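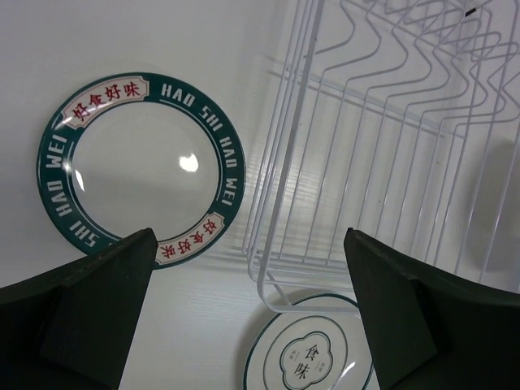

Re: [Winda-tables] Plates for the June supper

Hello all,

Thank you for the long message about the supper plates, which I read twice over my coffee and then once more standing at the sink. I'll quote the part I'm answering, because I know some of you get the digest and it all arrives in a heap.

> I would like to settle the plates before June. We have 39 people signed up
> and I am in favor of buying one plain white set and being done with it.
> The mixed ones look friendly but they don't stack, and whoever washes up
> ends up with nine little piles. Also, does anyone know whether the green
> ones with the lettering can go in with everything else? I was told to keep
> them apart and I never heard why. And what do the characters say?

Taking the last bit first, since it's the part I enjoy. The red characters are 好食好味, and the white capitals that go around the green rim spell out the sounds: HAO SHI HAO WEI. Put simply it means good food, good flavor. The red characters are on there twice, on two cream panels across from each other, so the person sitting opposite you can read them the right way up while you are reading yours. I have always thought that was a kind thing to put on a plate (my aunt would have said the same about a nice big soup spoon, but I'll stay on the subject).

As for keeping them apart, I think that was me, a good while back, and I'm sorry it turned into a rule. I had just bought my first ones at the Kaimal warehouse sale and I was nervous about the print. I've washed mine by hand ever since with a soft sponge and ordinary dish soap, and the green is still a good deep green. Wash them along with everything else, please. The only thing I'd ask is no steel wool, and no leaving them to soak overnight under the roasting pans, which is how we lost one at the Wernodthorpe lunch.

Now, the stacking. I do see the point, I really do. My own wire rack at home is the white coated kind and it's a good size, but big round plates take up a lot of it however you lean them, and after a family dinner I wash in two rounds and let the first lot drain while I do the second. For 39 people we'd want more racks no matter what plates we used. I have one I can bring, and if two other households could each lend one we'd be in good shape. Please put a bit of tape with your name underneath, though. I went home with somebody's rack after the last supper and it took me until spring to find out whose it was.

What I would suggest is somewhere in the middle. Let's use plain white for the main course, where we need a lot of plates and need them to match in size, and put the green ones out as serving plates – one for each table, with the dumplings or the sliced oranges on it. The white center shows off food beautifully, and people can read the rim while the plate is being passed. Then the washers-up have one tall pile and one short one.

If we do end up buying, I looked at the Vorell catalog and the plain dinner plates come by the case. I didn't write the price down, which was silly of me, but I'll look again and send it along. Before we spend anything, could everybody check the back of the cupboard for plain white ones they'd be willing to lend? They don't have to be from the same set. A slightly different white is fine by me, as long as they're dinner size and have no chips on the edge.

I also still have the long list of who brought which dishes last time, and I'll post it as soon as I've typed it up. My handwriting on it is terrible, so if you remember lending a big blue bowl (or possibly a big blue jug, I can't make out the word) do write to me, as it's sitting on top of my refrigerator.

Warmly, and with dishpan hands,
Your plates person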